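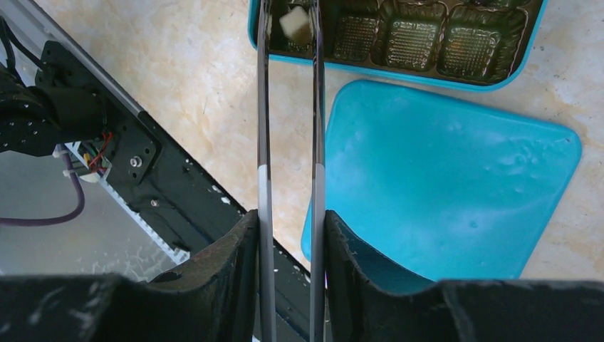

Culico has changed the way it sets up and looks after the confectionery packing cell at its Daritville workshop, following a run of small placement faults in May. The cell fills shallow tins fitted with a moulded insert, one piece to a cavity, and the faults were traced to the hand and not to the arm or its control program. The long, thin fingers are now checked for parallel at the start of each shift. The check is made over the insert itself, with the fingers brought down in front of the tin and a pale cube sitting in the end cavity between them, so that the gap can be judged against the piece and the cavity walls together. If one finger has drifted, its clamp screw is slackened, the finger is reset against a gauge block and the screw is tightened again before the arm is allowed to move on.

The revised schedule was written by Dennis Bellamy and came into use on 2025-10-31. It divides the work between a short daily routine and a longer one carried out after every 680 tins. The daily routine covers the finger check, a wipe-down of the jaw faces and a look along the cable run for chafing. The longer routine adds belt tension, connector seating and the torque on the bracket bolts, and takes around 26 minutes with the cell powered down.

Belt tension had been the least consistent item. Under the old arrangement it was set by feel, and readings taken by different fitters did not agree. A clip-on gauge supplied by Borkowska is now kept at the cell, and the value is entered on the log sheet before and after adjustment. Connectors are unplugged only if the log shows a dropped signal; otherwise they are pressed home and left alone.

The hand can also be used with a tool. For this work the slender fingers are taken off and a broader pair with textured grip pads is fitted, which hold metal tongs with a perforated, spoon-like tip. Pieces are lifted from a clear tray beside the tin. Bellamy's notes ask that the tongs be seated at the same point on the pads each time, as a few millimetres of error at the grip becomes a larger one at the tip. Pads are replaced when the crosshatching has worn smooth at the contact point. The change of fingers takes seven minutes, including a new zero position for the hand. 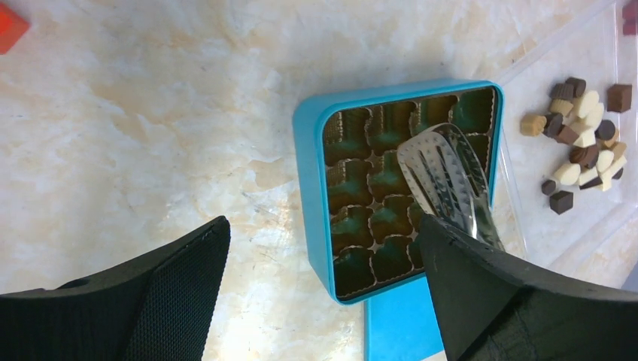

Plisura, which runs a similar cell, was less sure about the daily check, remarking that its own fitters had found frequent slackening of the clamp screws wore the threads in the finger mounts, and that it now resets them only when a gauge reading is out of limits. Bellamy replied that the Daritville mounts use steel thread inserts and that the screws are left untouched if the fingers pass.

Spare fingers, pads and one belt are held in a drawer under the control cabinet. The log sheets will be reviewed after 18 weeks, and the interval for the longer routine may be extended if the belt readings stay within limits. The finger check will remain daily.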